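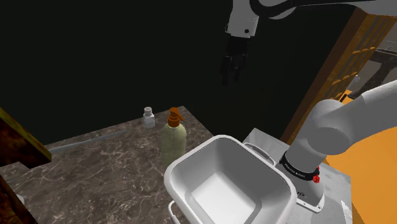

Prasari Countertop Arm Package

A single arm, a two-finger-wide ambition, and a bathroom counter

Prasari sells arms to people who want to know whether a machine can do housework yet. The short answer, from the folks who would love to sell you a longer one, is: some of it, slowly, with somebody nearby. If you need the sink area tidied by tonight, a sponge costs less and ships faster.

If you are still reading, you probably run a test kitchen, a teaching lab or a product team with a budget line called "home." The Countertop Arm Package is built for you. It includes the arm, the gripper, a mounting plate, a control box and the Paller task software, along with a simulated bathroom in which you can be disappointed before any real marble is involved.

What it does today

Paller comes with 57 chore routines. They are graded by us, and we were not in a generous mood.

Ready: picking up an upright bottle and setting it down somewhere else on the same counter. Dropping light items into an open basin. Moving an empty basin by one handle, provided nobody minds the scraping.

Getting there: lining bottles up along the back of the counter. Handling a small screw-cap bottle when a taller one stands in front of it. The arm can plan a way around the tall bottle. It can also plan a way through it, and the settings page lets you decide how firmly to forbid this.

Not yet: pressing a soap pump with one arm while something else holds the bottle still. Unscrewing caps. Wiping up what the previous routine spilled. Carrying a basin of water anywhere at all. Please read that last one twice.

We tried the standard "clear the counter" routine 174 times in simulation before this release, and 134 of those runs finished with every item where it belonged. The other runs are in the download as well. New customers tend to watch those first, and we've stopped pretending to be hurt.

About the simulated bathroom

The room is called Magesa, and it is the part of the package most people end up using. It has a veined marble countertop with a metallic strip along the back, a white basin with two handles, a pump dispenser with an orange head, and a small white bottle that gives vision systems more trouble than its size would suggest. The back wall is very dark by default. You can repaint it, brighten the lights or swap the counter for something duller. Dark fingers against a dark wall make a hard test, and you should leave that setting alone until your software has failed it fairly.

Items can be moved by hand or shuffled at the start of each run. Liquids are not simulated. The soap in the dispenser is a color and a weight, and will never come out no matter what you do to the pump.

In the box

Arm with base and mounting plate
Gripper, with one spare set of fingertips
Control box and power cable
Emergency stop on a cable long enough to reach a chair
Paller license for 5 seats
Magesa scene files and sample runs
Printed quick start guide, in English

Worktop, basin and bottles are not included. You own bottles.

Before you order

The arm needs a flat, rigid surface of its own. Bolting it to a vanity is possible in the sense that the bolts will go in. Most customers put it on a separate platform beside the counter and let it reach across, and the Magesa layout assumes you will do the same.

It is not rated for splashing, steam or children. It does not know what a toothbrush is for. It should not be used with glass containers until you have run the same task with plastic ones and liked what you saw.

Chore times are listed in the data sheet. They are long. A person clearing the same counter will be finished and in another room, so please do not buy this to save time. Buy it to find out where the time goes.

Ordering and support

The package is sold directly and through Tirnalton, who also handle repairs and spare fingertips. Current orders ship with Paller and Magesa already matched to each other. If you bought the arm in December, your copy of Magesa is the older one with the slippery basin. The update is free, and the basin now stays put unless pushed.

Training is a half-day session by video. Bring a list of the chores you hoped to automate and a pencil for crossing things out.

Page updated 2019-05-13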